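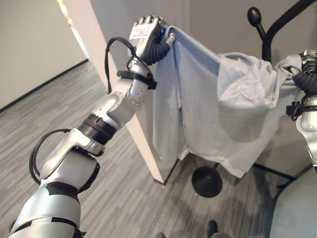
Community chorus audition: do I need sheet music for the pianist?

Asked by Folasade Olaniyan

The Haruna Community Chorus is holding auditions next Tuesday for the spring concert and I foolishly told my sister I'd go. The sign-up page says "prepare one short song, accompanist provided." I have been singing mine along with a recording in the car, where I am magnificent. Am I supposed to bring the music? Can I hand the pianist my phone? I'm an alto, or was in high school, and my song is an old folk tune that runs 4 minutes if you do all the verses, which I was planning to.

3 answers

Jummai Briggs
Bring paper. I've played for these auditions and people do hand me phones, which go dark in the second line and then ring. Print it in the key you sing it in, tape the pages side by side or put them in a binder, and mark where you start and where you stop. Two verses is plenty. Before you sing, tap the speed you want on your leg, or hum a bar to the pianist. Please don't snap your fingers at us.

If the printed key is too high, get a transposed copy before you go. Some of us can transpose on sight, and some of us will say we can.

They'll probably also run you up and down a few scales to see where your voice sits. You may go in an alto and come out a tenor. It happened to a friend of mine and she's fine now.

storker58
just sing happy birthday, thats what I did and I got in. they need people

Wumby
Second the binder. Also ask about dues and the rehearsal schedule before you fall in love with it. My chorus rehearses in February in a church hall with one radiator, and the sopranos have it.

Comment from Folasade Olaniyan: Printed and taped. I've cut it to two verses, though the third is where I really get going. Does it matter if the tape is the shiny kind?

Comment from Jummai Briggs: Under a piano lamp, yes. Matte if you have it.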